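OK, glassware week. I have been wanting to post about this for ages and I finally have a free hour and a hot coffee, so here goes, a thread on how we collect examples for the two-arm setup and why I am so happy about wine glasses right now.

1/ Quick background for new followers: the project is called Musosix and we work out of a small lab in Nallstead. Two arms, one table, one person steering both arms at a time. Every time that person does the task from start to finish we save it as one example. The model learns from the pile.

2/ The goal for this set is 300 examples with glasses and a rack. Glasses on the rack, glasses off the rack, glasses standing around the table in whatever arrangement the sheet says. We did 25 as a warm-up and threw every one of them out, and I'd do it again. You learn so much from the ones you throw out!

3/ What we learned from those 25: we were all way too neat. Same glass first, same hook first, same path across the table. A model trained on that is going to be great at exactly one table on exactly one afternoon. So now there's a shuffled start sheet and you set up what it tells you, even when it looks silly.

4/ Clear glass is SO hard and I love it. The cameras see the table pattern straight through the bowl, plus whatever glare is going. On a veiny marble top it gets even worse, because a curved white vein and the rim of a tumbler can look an awful lot alike. I've lost track of a glass on my own screen more than once.

5/ Someone asked last time why we don't just use colored cups. We did, back in February, for the Bomness set. It went fine! But people's kitchens have clear glasses in them, so sooner or later you have to do the hard version.

6/ Steering tip that took me far too long to pick up: slow down BEFORE you close the fingers, then close in one go. If you nibble at the glass with lots of tiny squeezes, the model picks up the nibbling. It copies your bad habits beautifully, it really does.

7/ Stemmed glasses are their own little world. Grab the bowl, grab the stem, come in from the rim side... we allow all of it, as long as you commit. Two operators on the same start will pick different grips and I want both in the set.

8/ We keep the mistakes too, if the operator fixes them. Missed the hook, backed off, tried again, got it -- that's a good example in my book. Missed the hook and gave up goes in a separate folder. Gál (our labeling tool, I'll do a thread on it someday) has a tag for each, plus a notes box that everybody uses for complaining about glare.

9/ The other stuff on the table and shelf stays in on purpose. Food tubs, bottles, boxes. A learner that only ever sees glasses gets confused the first time there's a yogurt container nearby, so we want it to see the clutter and leave it alone.

10/ Sessions are short. I top out at 2 hours of steering and then my wrists want a word with me. Swap operators, wipe down the glasses (fingerprints show up on camera, who knew), pull the next line on the sheet, go again.

11/ OK, glassware on the marble top: 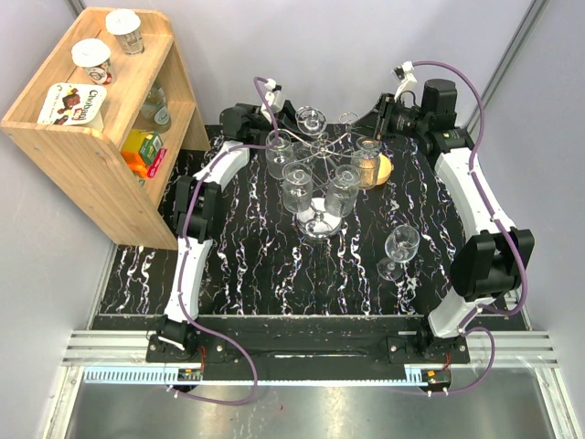
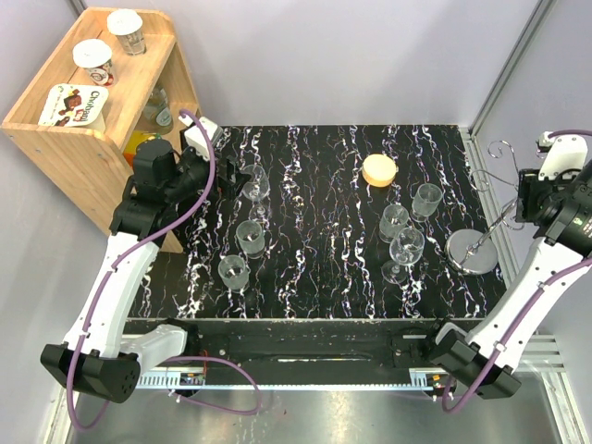 Wine glasses, tumblers, wire rack, both arms. Five on the rack in the first one, and the second has them standing on the table.

12/ Next up is more rack starts, we're short on those. If you collect data with clear objects and have a lighting trick you like, please send it my way, I will try pretty much anything at this point!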